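The Long Road to a Second Act: Trekcombe's Stage Program Comes of Age

Performing arts | July

When the curtain rises on the main hall at Trekcombe this month, the audience will see a production that has passed through more hands, and more languages, than any the house has mounted before. The play, titled Sarkelel, was written in Hausa, revised in English, scored by a composer trained in Korean court music, and rehearsed in a building that was a grain exchange until the city found another purpose for it. It is also the first full production to come out of the Trekcombe Residency for New Stage Work, a program that has spent most of its life presenting readings, fragments and works in progress.

The residency was established to give playwrights and composers from West Africa and East Asia a period of paid time in a working theater. Its terms are simple. Each season the house invites five artists, provides them with lodging and a stipend, and asks in return that they share something with the public before they leave. What they share is left to them. In past seasons it has been a single scene, a set of songs performed at a table, and on one occasion a lecture on the history of the talking drum that ran well past its appointed time and was repeated the next evening by popular request.

Garba Bashir, the author of Sarkelel, arrived under those same terms. He brought with him 31 pages of dialogue and a plan to finish a domestic comedy he had set aside years earlier. The comedy remains unfinished. In its place he began a play concerning a praise singer who is hired to perform at the wedding of a family that once drove his own from its land. The singer must decide, over the course of a single night, what he is willing to praise.

"I had been writing around this man for a long time," Bashir said in an interview at the theater. "He kept appearing in the corners of other plays. He would come in, say something rude, and leave. I thought he should be made to stay."

The praise singer is a figure with a long history in the courts and households of northern Nigeria, and Bashir has been careful in his treatment of the form. The songs in the play follow established patterns of call and response, and the singer's lines grow longer as the evening goes on and his employers grow less comfortable. An early draft gave the family a chance to answer him in song. Bashir removed it. The family now answers only in speech, and by the final scene they have nearly stopped speaking.

The music is the work of Seung-woo Jeon, who was in residence during the same season and had the room across the hall. Jeon's earlier compositions were written for small ensembles and concert settings, and he had not worked in the theater before. He attended an informal reading of the first act and returned the following morning with a melody for the wedding procession, written on the back of the reading's program. That melody is still in the score, in a slower tempo.

Jeon has described the task as one of restraint. The singer's voice carries the play, and instruments that compete with it do the text no service. He settled on an ensemble small enough to sit in view of the audience at the side of the stage, with strings, a bamboo flute and two drums. The players are guests at the wedding as far as the story is concerned, and they are directed to react to what is sung. During one of the longer passages the flute player puts down the instrument and simply listens.

"The silence was in the first version by accident," Jeon said. "The page had not been copied. When we put the page back, everyone in the room wanted it gone again."

The path from reading to full production was not a short one. The residency had no budget for a cast, a set or a run of performances, and the house has traditionally filled its main stage with touring companies. A change came when the Trirnico Foundation agreed to underwrite a single new production drawn from the residency, on the condition that a share of tickets be held at a reduced price for residents of the surrounding neighborhoods. The house set that share at 1,000 seats across the run.

With funding in place, the production moved into rehearsal in the spring. The director chose to begin with the songs and leave the spoken scenes for later, an order that several members of the cast found difficult at first. Actors who did not speak Hausa worked with a language coach each morning before the full company was called. The performance uses both languages. The wedding guests speak English among themselves, while the praise singer moves between the two, and certain of his verses are left untranslated. Projected titles are provided for the rest.

That decision was the subject of lengthy discussion. The house's usual practice is to translate everything, and its subscribers have come to expect it. Bashir held that a listener at such a wedding would not understand every reference, even if the language were his own, and that the play should permit the same experience to its audience. A compromise was reached whereby the untranslated verses are printed in full in the program, with notes, so that those who wish to study them may do so after the performance.

The design is spare. A raised platform holds the family; the guests sit below it on benches that are moved between scenes by the cast. Fabric hangs at the rear of the stage and is lit in changing colors to mark the passage of the night. The costumes were made in the house's own workshop, with embroidery patterns drawn from family photographs that Bashir lent to the wardrobe department. The singer's robe is the most elaborate of them, and it is the only costume that does not change. 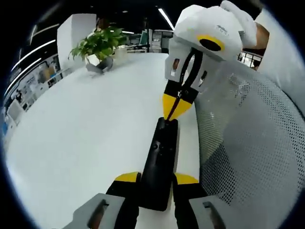

Two grippers, one of them held by a person at right.

Early responses have been encouraging. An open rehearsal in the small hall drew a full house, and the conversation that followed lasted until the building closed. Many of those who spoke had questions about the ending, which leaves the singer at the gate of the compound with his fee in his hand. Bashir declined to say whether the man keeps it. He has since adjusted the final stage direction, and the actor now stands at the gate for longer than before.

The production has also altered the way the residency regards its own work. Beginning next season, artists will be able to apply for a return visit to develop a piece that has already been heard in part. The two stays may be taken in different years, and the second will include access to actors and musicians. The number of places will remain the same. The program's staff have said that they do not wish every residency to end in a production, and that the readings and table performances will continue as they have in the past.

Oh, the Korean-language theater company based across the river, has asked to present Sarkelel in translation after the run at Trekcombe concludes. Jeon would expand the score for that staging, and a Korean text is in preparation. The untranslated verses will stay in Hausa. Bashir has agreed to attend the first week of rehearsals and has asked that the flute player's silence be kept.

For the present, both artists are occupied with the opening. Jeon sits with the musicians at the side of the stage each afternoon, marking small changes in pencil. Bashir watches from the rear of the hall — he has tried several seats and prefers the last row, near the door. He has taken up the domestic comedy again in the evenings. The praise singer, he reports, has not yet appeared in it.

Sarkelel runs in the main hall at Trekcombe throughout July. Evening performances begin at 7:30 p.m. and are given with one intermission. Reduced-price tickets for neighborhood residents may be collected in person at the box office with proof of address.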